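Workshop Notebook, Ifans Conservation Bindery
February 2008
Entered by the bench supervisor

Subject: Paste trials for the Lokanetti ledgers

The second set of paste trials was begun this morning. The first set, made up with the Greredo wheat starch, gave an adequate bond on the spine linings but cockled the thinner leaves. It is the view of the workshop that too much water was carried into the paper, and the present set has been prepared accordingly.

Starch was soaked for 60 minutes, then cooked for 20 minutes over low heat with constant stirring. The cooked paste was left to cool under a cover and passed through the sieve twice. Staff are reminded that the horsehair sieve is to be rinsed in cold water only.

Strips were cut from the blank endpapers of ledger 3870, with the approval of the owner, and joined with 6 dilutions of paste. All strips are under weight between blotters and are not to be moved until the blotters have been changed. The dilution is penciled on the back of each strip.

Lining tissue: the Vestorance stock is lower than the inventory sheet states. A reorder is requested before March. The heavier tissue should not be substituted on the ledger spines, as it stiffens the opening.

Outstanding: the left-hand nipping press requires oil. The pH pen has dried out and should be replaced.
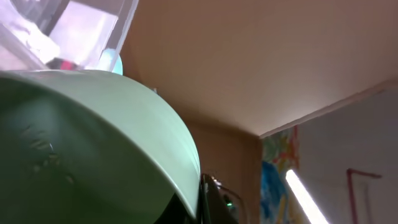
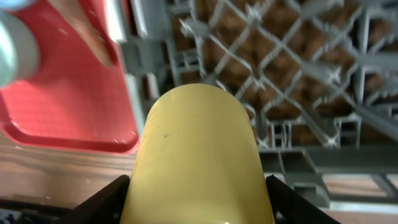 Can leftover paste be kept for the next working day?
Cooked paste may be held overnight in a covered jar in the refrigerator and sieved again before use. Paste that smells sour or has turned thin is to be discarded.

Recent entries
Humidity readings, map store
Sewing supports for the Lokanetti ledgers
Leather dressing: revised policy

Contact the workshop | Copyright Ifans Conservation Bindery | Back to top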